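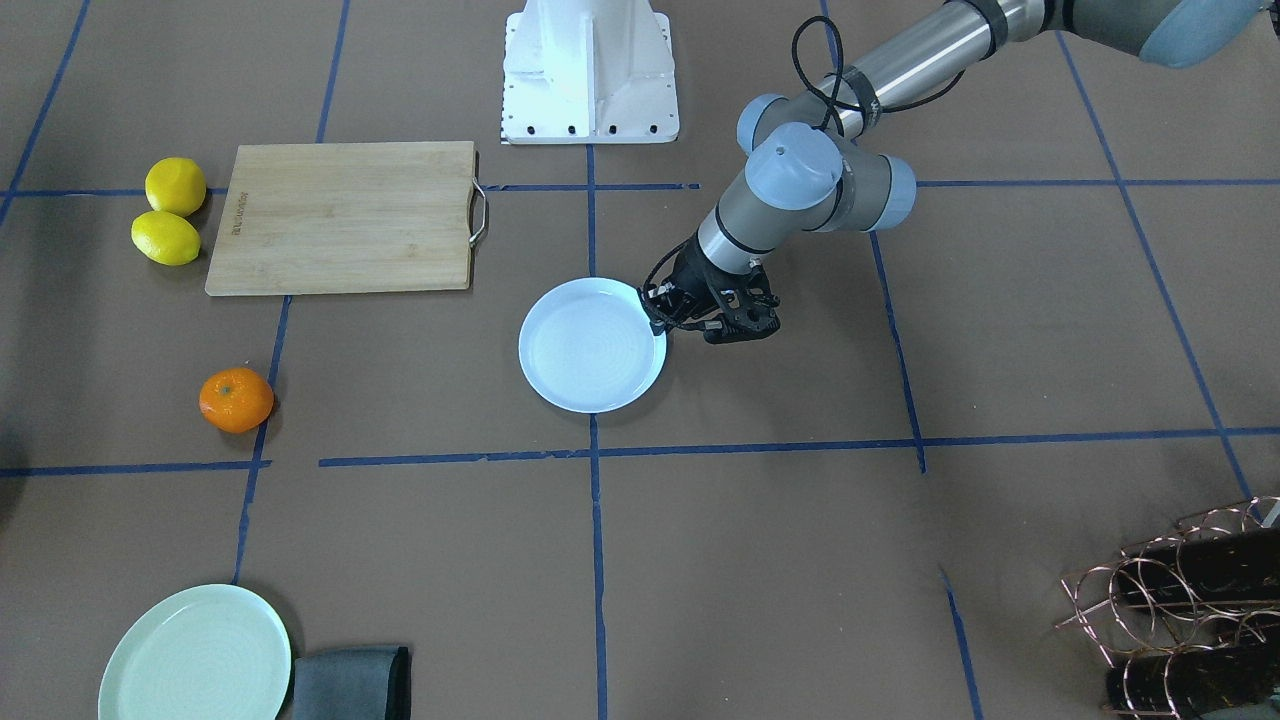 The second phase of the Tundelbridge shared kitchen project remained within budget during the reporting period. Work centred on agreeing a fixed place for each item before the cupboards are filled. Brown paper has been laid and divided into large rectangles with blue masking tape, and a white round plate and a bamboo cutting board with a metal handle are among the pieces set out on it. The layout will be reviewed with Quinlan before labels are ordered.

Of the 82 items on the approved list, 14 have yet to be delivered. Two households from Brusside have joined the scheme – both were on the waiting list at the last report.

We request approval to carry the unspent storage allowance forward to October. No other change to the grant conditions is sought.

Catríona Ní Mhurchú
Project Manager, Ikivden
2022-05-31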